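**Rinsing a moka pot with soap: yes or no?**

**ferness_fern**
OK I need a ruling. My mother-in-law says soap ruins a moka pot forever. I've been washing mine with dish soap for years and the coffee tastes great to me! Mine's a Gimberg two-cup, aluminum, bought used.

**slowdrip70**
Water only. The oils build up a coating and that coating keeps the metal taste out. I've had the same pot since college and it has never met a sponge.

**Prekum_Pete**
> it has never met a sponge

Old coffee oil goes rancid, slowdrip. You're used to it, that's all. Wash it gently, rinse it like crazy, dry every piece and leave it apart on the rack overnight. The dishwasher is the real killer for aluminum. Mine came out gray and chalky after one cycle.

**ferness_fern**
Ha, so we have one vote each way. Does it matter which beans? I just switched to Lục, the dark one in the green bag, and oh my gosh, it's so chocolatey.

**kettle_and_crumb**
Love Lục! Go a little coarser than espresso with it, and don't tamp. I fill the basket, level it with a finger and screw the top on hard. Then I start with hot water in the bottom chamber (hold it with a towel!!) over a low flame, lid open so I can watch it come up. The second it starts to sputter I take it off and run the base under the cold tap.
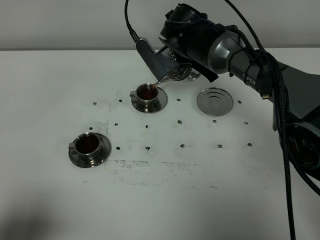 I also like to stir it before I serve, since the first bit out is so much stronger than the last. If you want it longer, add hot water in the cup and leave the pot alone. With milk I go half and half, and in December I put a strip of orange peel in there too. So good.

**slowdrip70**
Hot water in the base is a fad. Cold water, low heat, be patient. I've done both side by side and couldn't tell which was which.

**kettle_and_crumb**
I could tell right away! Cold start was more bitter on my stove, but it's electric and slow as anything. Maybe yours heats faster?

**slowdrip70**
Gas, so maybe. I'll give you that one. I'm still not using soap.

**moka114**
Whatever you decide on soap, fern, check the gasket. If your pot was used when you got it, the rubber might be older than you think. Mine was hard as a rock and steam was leaking out the side. A new one fixed it in a minute. Take the filter plate out while you're in there and scrub behind it.

**ferness_fern**
Just pulled mine out and YUCK. Ordering a gasket tonight. And I'm telling my mother-in-law it was the part I *didn't* wash.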